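Inicio | La empresa | Servicios | Preguntas frecuentes | Empleo | Contacto

Preguntas frecuentes sobre la automatización en Turkora

Actualizado el 3 de marzo de 2021

Reunimos en esta página las preguntas que más nos hace la plantilla desde que empezó el proyecto Burka. Las respuestas valen para el centro de Stulgate. Los demás centros no tienen fecha.

¿Qué es Burka?

Es el nombre interno del proyecto con el que estamos pasando a brazos robóticos una parte de las tareas de recogida y clasificación de objetos. De momento se limita a piezas ligeras y a prendas dobladas. La carga y descarga de camiones queda fuera.

¿Cuántas personas trabajan en Stulgate y a cuántas afecta?

El centro tiene 152 empleados. El cambio afecta de forma directa a 16 puestos, todos de la sección de preparación. El resto puede notar cambios de horario en las entregas, pero sus funciones son las mismas.

¿Va a haber despidos?

No hay despidos previstos por este motivo. El acuerdo firmado en octubre garantiza el puesto y la categoría durante dos años. Pasado ese plazo se negociará de nuevo, y no podemos adelantar en qué términos.

¿Qué hace ahora quien antes preparaba pedidos?

Una parte sigue preparando pedidos, sobre todo los que llevan artículos frágiles o de forma irregular. La otra parte reparte la jornada entre la supervisión de las celdas y las demostraciones con pinza de mano: la persona coge el objeto con la pinza, lo mueve y lo deja, y esos movimientos se usan después para entrenar a los brazos. Se hace en lugares distintos, también en interiores corrientes, con escaleras, paredes blancas y superficies oscuras que reflejan.

¿Es un trabajo pesado?

Menos que cargar cajas, aunque cansa de otra manera. La muñeca y el antebrazo lo notan los primeros días. Los turnos con pinza no pasan de dos horas seguidas y después se cambia de tarea. Si hay dolor, se avisa al responsable de turno y se para - no hace falta esperar a la revisión médica.
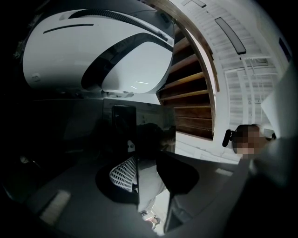
Wi pidió que constara aquí su opinión: que el trabajo con pinza le parece más llevadero que la línea, pero que se habla menos con los compañeros, y que enseñarle a una máquina lo que uno lleva años haciendo debería pagarse aparte. La petición del plus está en la mesa de negociación y todavía no tiene respuesta.

¿Se graba a las personas?

La pinza lleva una cámara y puede recoger a quien esté cerca. Las caras se pixelan antes de que las imágenes pasen al equipo técnico. No se usan para medir el rendimiento de nadie ni para controlar la asistencia. Quien no quiera aparecer puede pedirlo en recursos humanos y se le asigna otra zona.

¿Cuántas demostraciones hay que hacer?

No hay un mínimo por persona. El conjunto de la sección entrega unas 600 por semana. Las que salen mal también se guardan, así que no hay que borrarlas ni repetirlas por cuenta propia.

¿Hay formación?

Sí, dentro del horario laboral. El primer curso cubre el manejo de la pinza y las normas de seguridad junto a las celdas. El segundo trata la supervisión: qué significan los avisos, cuándo se detiene un brazo y cómo se vuelve a poner en marcha. El segundo es obligatorio para entrar en la zona vallada.

¿Puedo volver a mi puesto anterior?

Durante el primer mes, sí, con una solicitud por escrito. Después depende de las vacantes.

¿Qué pasa si un brazo se para en mi turno?

Se pulsa la parada, se avisa a mantenimiento y el pedido se termina a mano. El tiempo de espera cuenta como trabajado - también a efectos de prima.

Turkora, centro de Stulgate | Contacto: recursos humanos, planta baja | © 2021 Turkora. Todos los derechos reservados | Volver arriba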